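Kumside After-School Art Room: progress report to the Fekura fund
Thu 20 May
Prepared by Jarmila Hájek

You asked for plain numbers, so I'll start with the one I trust least. The sign-in sheets show 338 visits this term. Radek Jurčo calls that growth. I'd call it the same kids coming back on rainy days, and the sheets can't settle it either way.
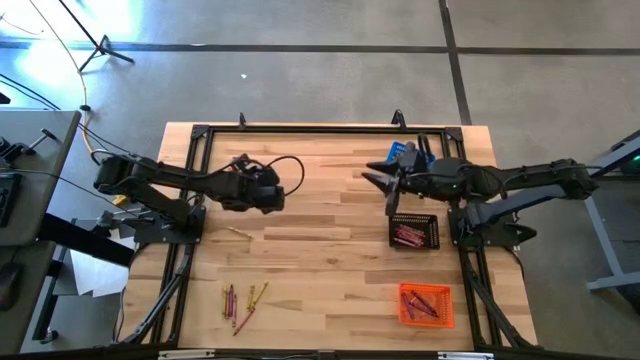 Spending is on track, with 99 dollars left in the supply line. The Tremovis attendance software is another matter. We paid for seven log-ins and two get used. I would not renew it in June unless Štefánia Rusnák can show me one report that saved her any time.
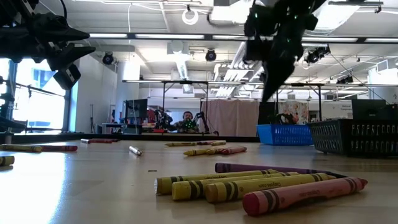 Crayons in yellow, purple and pinkish-red.

The parent survey came back glowing, which worries me a little. Bořivoj Hrubý handed it out at the pickup door, to parents who already like us. Families who quit in the first month never saw it. We have their phone numbers and should call them before anyone quotes the results.
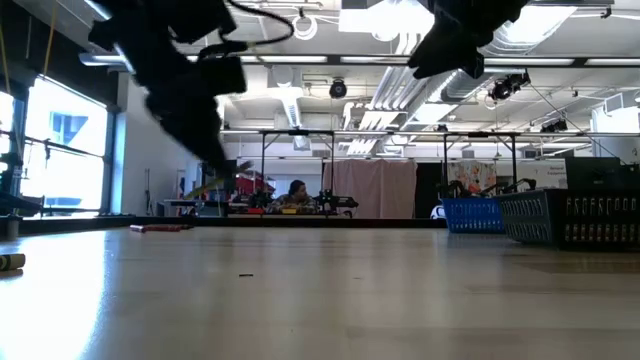

Jenő Major still wants a second evening session. I've asked him for names of children who would come, and so far I have a promise of names. Until there's a list, please don't count that session as planned.
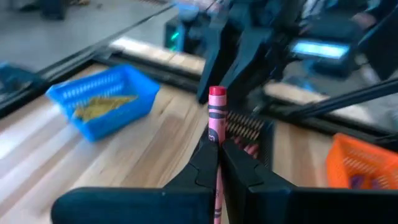 A pink crayon, tip up.

Still open: the Lanz lease, and who pays for heat after June.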